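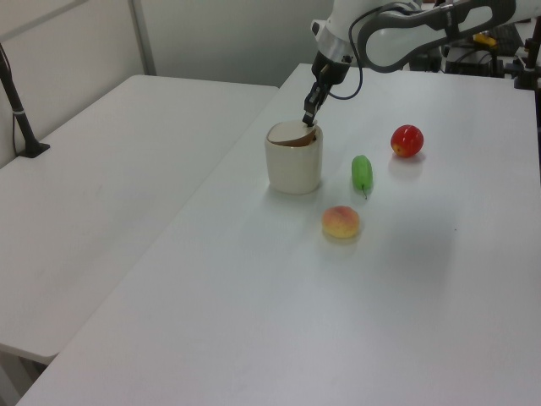
Kerdale workshop arm learns to put the lid back on

A robot arm set up by members of the Kerdale shared workshop in Plekville can now take the lid off a small pot and put it back without help, after a spring and summer of evening work on the project.

The build, which members call Zadov, is led by Cyrill Rainer, who joined the workshop to repair a lathe and stayed on after that was done. It uses a second-hand arm with a two-finger gripper, worked over a white table in the back half of the building. The arm was bought from Zaugg, a dealer in used machinery, when a packing line was being sold off. It came without a controller and without a manual.

"The arm was the easy part," Rainer said. "It moved on the first evening. It took until August to get it to do anything you would want to watch."

The job chosen for it sounds small. A pot stands on the table with a flat round lid on it. The arm has to come down over the pot, take hold of the lid, lift it clear, set it down and later return it so that it sits level. Toy fruit and vegetables lie on the table as well, a peach among them, and the next stage of the work is to have the arm put one of them inside before it closes the pot.

Lids were picked because members kept getting stuck on them. Earlier tests had the arm moving wooden blocks from one side of the table to the other, and this was working well by the end of April. A block can be a little out of place and the fingers will still close on it. A lid that is a little out of place goes in at a tilt, catches on the rim and stays there, and if the arm carries on pushing, the pot goes with it.

Two pots were broken in this way, both in the same week. Rainer brought replacements from home and then set a limit on how hard the arm may press downwards. If it meets more than that, it stops, backs off by a few millimetres and tries again from a slightly different angle. After three tries it gives up, moves away from the table and waits for someone to come and look.

The group has kept a written log of every attempt since the limit was put in. Some 500 are now in the book. The early pages are mostly failures, with short notes beside them such as "lid on edge", "missed, too high" and "pot moved". In the last 100 entries the failures are few enough that the notes have become longer, and several of them run to half a page.

Most of the gain came from changing the order of the movements. At first the arm went straight down and let go, as it had done with the blocks. It now brings one side of the lid to the rim, lowers the other side until it meets the pot and then nudges the top until the lid drops into place. The method was copied from watching members do it by hand. They were asked to put the lid on slowly, several times over, and all of them did it more or less like that, including those who said they just dropped it on.

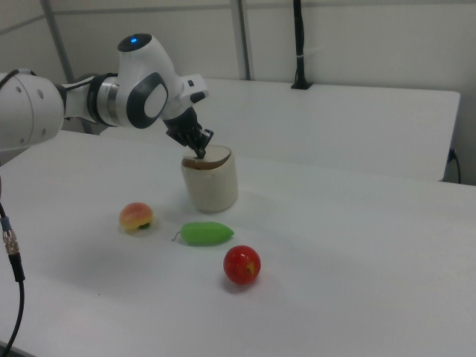

The nudge at the end is still the least reliable step. If the fingertips touch the lid too near the edge, the far side comes up again and the whole movement has to be repeated. The program picks a point close to the middle, but it works from where it believes the pot to be, and a pot that has slid across the table during the lift is no longer there. A sheet of rubber under the pot would cure this. Rainer has turned the idea down for now, saying that the arm should cope with an ordinary table before it is given any help.

Work on the software has been shared out. One group looks after the movement of the arm, another after the gripper, and changes are tried only when somebody from each is in the building. This rule came in after an evening in June when two versions of the program were loaded one after the other and the arm put the lid carefully down on the bare table beside the pot, eleven times by one account and a good deal more by another. The log was not being filled in that night.

The controller is home-made and sits in a case that used to hold a stereo amplifier. Getting it to talk to the motors took up most of March. The first version lost contact whenever the dust extractor in the woodworking room was switched on, and for several weeks the arm could be run only after the woodworkers had gone home. Moving the controller to a separate supply has dealt with the problem, and both groups now work at the same time.

Safety rules are posted on the door. The arm runs at low speed whenever anyone is in the room. One person holds the stop button for the whole of a run and does nothing else, and hands stay off the table until the arm has come to rest and the person with the button has said so. Children who come to the open evenings are welcome to watch from the line on the floor. New members are shown the stop button before they are shown anything else on the machine.

The cost has been modest so far. The arm was the largest item and was paid for out of the workshop's equipment fund, with members putting in for cable, connectors and the pots. The toy fruit came out of a box of children's things left over from a jumble sale. Real fruit was tried once, and a plum was squashed on the first grip. There are no plans to go back to it until the gripper can be made to close more gently.

Opinions in the building differ on what the machine is for. Some members would like to see it doing useful jobs, such as feeding small parts to the drill press or sorting the screws that collect in the tins by the door. Rainer is in favour of the screws in the long run but thinks they are beyond it at present.

"A screw is a lot smaller than a lid and there are always others lying on top of it," he said. "I would rather have the lid right. People ask why it takes so long, and then they stand and watch it for twenty minutes."

The next few weeks will go on the filling stage. The arm has already picked up the toys one at a time and carried them over to the pot, but it tends to let go too early, and the rounder ones roll when they land on the table. Members are also writing a routine that looks for a toy after it has rolled, so that it does not have to be put back by hand each time. If the routine is ready by the autumn, the full run of opening, filling and closing will be shown at the Kerdale open evening, with the arm left to work at its normal test speed.

Plans for the program and the wiring of the controller will be put on the workshop's own pages once the drawings have been tidied up. Rainer said the present set is in pencil and has coffee on it, and that two of the wires have changed colour since it was made.

The Zadov group meets in the back room from seven in the evening and is open to any workshop member. No experience with robots is needed. Anyone who would like to take a turn at keeping the log is asked to speak to Rainer at the workshop, and to bring a pen that works.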